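How a League Table Works

A league table ranks teams by points. A win gives 3 points. A draw gives each team one point. A loss gives none.

Suppose Suswood beats Femska 2-0 in January. Suswood gets 3 points and Femska gets none. If Suswood then draws 1-1 with Skostumel, it has four points from two games.

Sometimes two teams have the same points. Many leagues then compare goal difference, meaning goals scored minus goals let in. A team with 30 scored and 22 let in has a goal difference of plus eight.
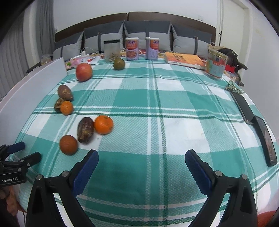

A pomegranate on a plaid blanket.

If goal difference is also equal, the next check is often total goals scored. Some leagues look first at the games the two teams played against each other. The order of checks is written in the league rules before the season starts.

Written by Catríona Mac Giolla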